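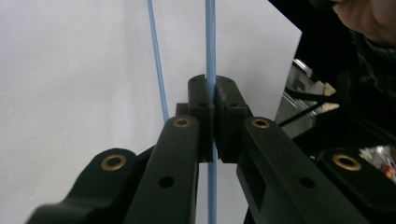
Thin rod, light blue

About Kodikara

We sell rods, sticks, dowels and tubes, and we love them. If it's long and thin and you can build something with it, chances are we have it in a pigeonhole somewhere (or we're already on the phone trying to find it for you!).

Kodikara began when Elango Bangera was teaching design and technology and couldn't buy coloured rods in anything smaller than a carton. His Year 8 class wanted to build bridges, every group wanted a different colour, and he ended up splitting boxes with two other schools and driving the bundles over after the bell. Other teachers heard about it and started ringing. By the following January he had rented a small unit behind the tyre place and put up the first wall of shelves, and those shelves are still the first thing you'll see when you come in the door.

There are 6 of us now and the catalogue has grown to 809 lines. Thin rods are still our favourites. They turn up in kites, mobiles, puppet arms, model railways, plant supports, cake tiers and the frames of some truly enormous paper lanterns. One customer built a model of her grandparents' woolshed with 3,814 pieces, every one of them cut at her kitchen table, and she brought it in to show us on the back seat of the car. We've rarely had a better morning tea.

What you can buy

Wemum is our range for younger makers, with rounded ends and chunky joiners that small hands can manage. Jelitz is the fine stuff, sold singly or in bundles, and it's the one to ask for if you're matching a colour. The blues go quickest, so if you need a whole class set please let us know early in the term. Zokex is everything that holds the rest together: clips, caps, hubs and corner pieces.

We cut to length at no charge, to the millimetre if you like. Offcuts go in the tub by the counter and schools are welcome to fill a bag.

Come and see us

The counter is open from 9 am until 4 pm, with parking out the front. Bring your drawing, your half-finished model or the snapped bit you're trying to replace. We'd love to have a look at it, and Elango will probably want to know how you did the joints.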